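Budgeting for one arm, part two

The quote from Brovatis came back in September and I have been working through it line by line. Arm, controller, gripper, mounting plate, one year of support. The arm is the biggest number and the one I argue about least. The trouble is in the small lines.

Take the mount. Brovatis assumes a fixed pedestal bolted to a slab. My floor is tile over a bed I don't trust, so a pedestal means cutting tile and pouring a pad. The alternative is a weighted cart with leveling feet. The cart adds 593 dollars and the pad quote from Nultby was 585, before patching the tile. I'm going with the cart. It can be moved when I turn out to be wrong about the position.

Which brings me to reach. Before I sign anything I want to know where the base has to stand so that the gripper gets to the oven door and still clears the cabinets. Data sheet reach is measured to the flange with the arm nearly straight, and nobody opens a door that way. I've been running positions in a simulated kitchen in Lumen and moving the base a little at a time.
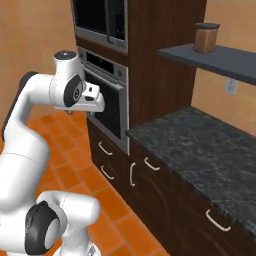
What the simulation has changed in the budget

1. Arm size. I was ready to pay for the longer model. With the base in a sensible spot, the shorter one covers the oven door and the nearer drawers, and the difference pays for spare fingertips.

2. Joint count. Brovatis sells the same arm with 6 or 7 joints. For pick and place on an open table I would take six. Next to a tall cabinet the extra joint lets the elbow go somewhere else while the hand stays on the handle. I moved this from "nice to have" to "required."

3. Gripper. Two plain fingers for now. Curved drawer pulls may need a longer fingertip, so I've put in a line for machining.

4. Force sensing. Still open. A rendered door has whatever hinge friction I type in, so Lumen can't settle this one. Radomir Jurić has offered to measure the pull on a real door with a luggage scale, and I'll hold the line until he does.

Xolalpa has a competing quote due later this month — same class of arm, shorter warranty. I'll run it from the same base positions before comparing prices.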